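衣服先摊开，再谈留不留

米克洛什·西蒙（Miklós Simon）替人整理衣柜，前后做了357户。他的小工作室叫Duditz，只接住家的活，不接店铺，也不卖收纳盒。我们在二月的一个下午见面，谈换季，谈外套，谈那些穿得少又舍不得处理的衣服。

他说自己进门以后先看床，再看柜子。“床是家里最大的一块平面。柜子里挂着的衣服，你只看得见一条肩膀，摊到床上才看得见整件。”他通常请主人把同一类的衣服一次全拿出来，外套归外套，毛衣归毛衣，中间不接电话。一个普通家庭的冬季外套，他一般留出两个小时。

入行之前，西蒙在一家叫Arancibia的洗衣店熨了六年衣服。店里的活教会他认料子，也让他对棒球外套有了偏爱。这种外套身子是羊毛的，袖子是皮的，袖口和下摆又是罗纹针织，三种材料缝在一起，各有各的脾气。

“羊毛怕虫，皮子怕干，罗纹怕挂。”他说，“很多人拿一个细铁丝衣架一挂就是一年，肩膀顶出两个包，皮袖子往下坠。我宁可平放。”

他的折法很简单：前襟朝上铺平，把两只袖子横着搭到胸前，不压死褶，再把下摆理齐。按扣扣不扣都行，他自己习惯扣上最上面和最下面各一粒，中间松着。袖子之间垫一张薄棉纸，放在抽屉最上层，上面不再压东西。
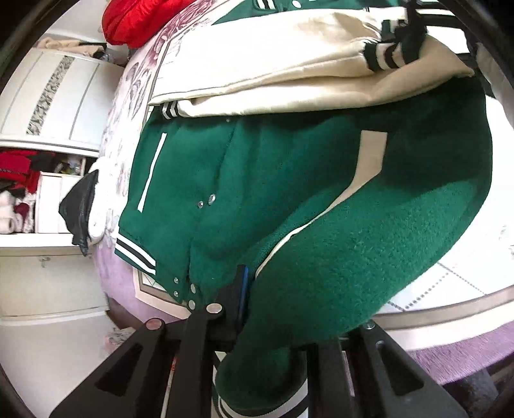

绿色羊毛衣身配米白色皮袖的棒球外套，摊在床上，皮袖搭在衣身上方。

说到绒面起毛，西蒙不主张用剃毛器。“羊毛本来就有一层毛绒，你剃它，越剃越薄。用软刷顺着一个方向刷就够了。”皮袖他用拧得很干的棉布擦，擦完敞着晾一夜，第二天再收。罗纹部分最容易脏，尤其是袖口，他只做局部清洗，用小碗兑一点羊毛洗涤液，拿旧牙刷蘸着轻轻点。

浅色皮子还有一个麻烦，就是染色。他见过有人把米白皮袖和新买的深色牛仔裤叠在一起，过了一个夏天，袖子上蓝了一片，怎么擦都下不去。从那以后，凡是浅色皮料，他都单独套一只棉布袋。

布袋是在Garico订的，一次订200只，纯棉，不带塑料窗。客户常问为什么不用透明的，他回答说看不见就贴标签，一张纸条写清楚就行。樟木块用的是Totuswood，放进抽屉角落，不直接碰皮子，过几个月用砂纸磨一下表面，味道又会出来。

羽绒类的外套，他的做法相反：能挂就挂，挂不下就松松地卷起来，不抽真空。“抽了真空，柜子是空出来了，冬天拿出来一看，扁的，拍半天也回不来。”

也有客户不太服气。弗洛伦西奥·卡雷特罗（Florencio Carretero）去年请他来家里，一个上午整理出23件外套，最后留下一半多一点。卡雷特罗对我说，他原来以为整理就是扔东西，结果西蒙一件也没劝他扔。“他只问我上一次穿是什么时候，我答不上来的，就放到床尾那一堆。那一堆放了一个星期，我自己拿走了三件，别的送人了。”

卡雷特罗至今不同意的是平放。他家抽屉浅，外套放进去就关不严，后来还是挂了起来，换了宽肩的木衣架。西蒙听说以后说也可以，衣架肩宽要够，每个月取下来放平歇两天。

收费方面，西蒙按次算，上门整理一次417欧元，包括布袋和标签，不包括清洗。他每周最多接三户。春天最忙，大家都想赶在天热前把厚衣服收进去，他建议别太急，先在通风的地方晾一晾，口袋也要翻一遍。

“纸巾、硬币、车票，什么都有。”他说，“纸巾最讨厌，忘在口袋里一洗，整件衣服都是白屑。”

谈话结束时快五点了，他还要去量一户人家的抽屉深度。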